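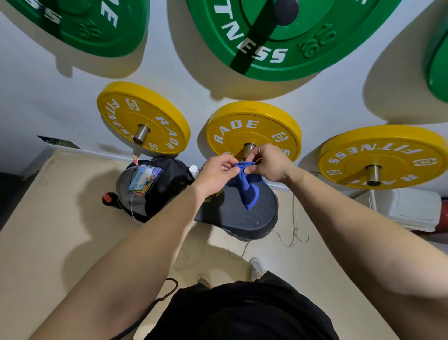 Blue cloth, black bench.

Sunday, quick one. Signed up for the Pililo row challenge – 1,000 meters a day, all of August. Day one felt fine. Day two, legs like wet bread. Did 325 before my first stop, then 200, then sort of crawled the rest.

Also the locker code changed agian and the parking lot is down to 40 spaces till the paving's done. Go early. Before 8 if you can.

More when my arms work. Need new socks too – teh old ones are toast.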